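Home | News | New Castings | Variation Guide | Trade List | Back Issues | Contact

New Castings: Rivetti Bravum Wagon, first and second runs

The Rivetti Bravum is the fourth new casting in this year's Haleo 1:64 line. It is a five-door wagon with a diecast body and a plastic base, and it carries number 36 in the 100-car basic assortment. The first run reached stores in July. A second run followed in the same color with enough small changes to count as a separate variation, so both are listed here.

First run. The body is metallic dark green with no side graphics. The Rivetti script is printed in silver on the tailgate, left of the plate recess, and the Bravum name is on the right. Headlights are printed, in white over silver, and taillights are bare body color. Windows are clear with a faint smoke tint. The interior is tan. Wheels are the ten-spoke type in chrome, small in front and large in back. The base is gray plastic, unpainted, with the Haleo logo ahead of the rear axle and the casting number, 171, behind it. The base is held by two rivets.

Second run. The green is the same shade, but the metallic flake is coarser and shows most clearly on the roof. Taillights are now printed in red. The interior has changed from tan to black. Wheels are the same ten-spoke type, but all four are the small size, which lowers the rear of the car by almost the height of the rear bumper step. The casting number has moved to the front of the base, and the logo is slightly smaller. Packaging is unchanged, including the item code, and the card art still shows the first-run car with large rear wheels.

The wheel change is the easiest way to tell the two apart on the peg. If the blister is scuffed, look at the interior color through the side glass. The base number can be read only on a loose car or by tilting the card, and on several first-run examples it is weakly molded and hard to make out. Do not rely on the taillights alone. First-run cars with red taillights have been offered for sale, and the ones sent to us for checking had brush marks under magnification. Factory printing on this casting has a clean edge and stops short of the tailgate seam.

A note on fit: the tailgate is part of the body casting and does not open, despite the deep panel line. The roof rails are part of the window insert and come up through slots in the roof. On a number of first-run cars the left rail sits low. We treat this as an assembly fault, and it is not listed as a variation.

The Nuchit four-pack also includes a Bravum. This one is gloss white with an orange stripe along the sill, a black interior, and small wheels all around. The base is black and has no casting number at all. The other three vehicles in the pack are repaints of older castings and are already in the guide. The pack is sold in a window box, and the Bravum is always in the second position from the left.

Still unconfirmed: a version of the second run with a metal base. We have one report and no car in hand. Anyone who has one should check it with a magnet before writing in – the gray plastic has a slight sheen and has fooled people before – and then send the base code and the date stamp from the back of the card.

Corrections to the last issue: the Haleo tow truck has a chrome boom on the first run only, and the delivery van listed with five-spoke wheels should read six-spoke.
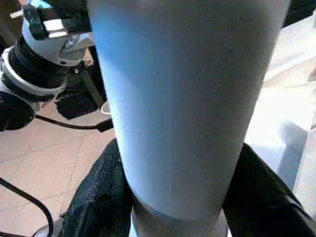 Pale blue cylinder with a whitish lower section, held near the bottom.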